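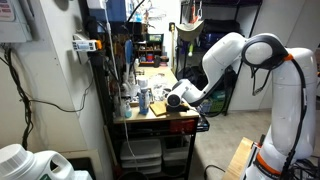 Julián Figueroa wants the narrow bench left exactly as it is until the Tuser job is out the door, and he told me so twice before lunch. His argument is that he knows where everything lives, and that if I start moving bottles he'll lose an afternoon hunting for the one he needs. Fair enough, I suppose, but I work at that bench too and I do NOT know where everything lives, so I'm writing down a plan and he can scribble his objections underneath.

June, bench notes, started 9:30 am with coffee.

First thing, the bottles along the left side. They've crept up against the rack over the spring and now you have to lift out two to read the label on a third. I want to pull the whole lot, wipe them down, and sort by what we really reach for in a week. Thinners and cleaners go together. Anything with no label and no owner by the end of the month goes into the disposal box (I'll put a note on the door so there's no yelling). The small clear bottle with the light blue liquid is one I'd like a name on, please, whoever filled it. A strip of masking tape and a marker, it takes ten seconds!

Then the crumpled stuff in the middle of the bench. I keep shoving it to one side to make room and it keeps sliding back. If any of it is worth keeping, fold it and put it in a drawer. Otherwise out.

The translucent drawers on the lower shelf are my favorite thing in that corner and we're wasting them. I opened the top one looking for 3 mm screws and got sandpaper, a dried-out glue stick and half a packet of cable ties. Proposal, top to bottom: screws and small fixings, abrasives, tape and ties, odds and ends. Labels on the fronts, printed, not my handwriting. Julián says the last drawer will swallow the other ones inside a month. Probably true. I still want it — there has to be somewhere for the thing you're holding when the phone rings.

The other bin next to the drawers can stay for offcuts, but only pieces big enough to clamp. I did a dry run with the Hedel batch and my cutoff is 70 mm on the short side. Smaller than that and I've never once gone back for it, I just like having it around. The flat square of tan wood on the front edge is a good size for a sacrificial block under the drill, so I'm claiming it.

Rack: leave the tools hanging, they're fine up there, just crowded. What bugs me is the supplies mixed in with them. I'd move those down and spread the tools out so you can get a hand around a handle without knocking its neighbor. Also that white cord coming down off the top of the rack. It hangs right in front of the drawers, and I hooked it with my sleeve again this morning. Clip it to the side of the rack, two clips, done. I have clips.

Red case stays underneath on the right. The long wooden handle in the gap by the wall, does it have a head somewhere? Asking for real. If you know, write it here:

10:45. Measured for a shelf to go over the bottles, a shallow one with a lip. 16 cm deep would do it and still leave elbow room over the bench top. Akande quoted us a cut board, but the lead time is silly for one shelf, so I'm going to look through the Fusteo leftovers first. Pretty sure there's a length of pine in there with a decent edge on it.

2:15. Julián read the above over my shoulder. He agrees to the cord, the drawers and the labels. He does not agree to the bottles. Compromise: I get 30 minutes with the bottles after Tuser ships, he stands there and says where each one goes, and I write it down so we both know.

To bring tomorrow: label tape, rags, the good marker. Check if the bucket under there leaks before I fill it with wash water.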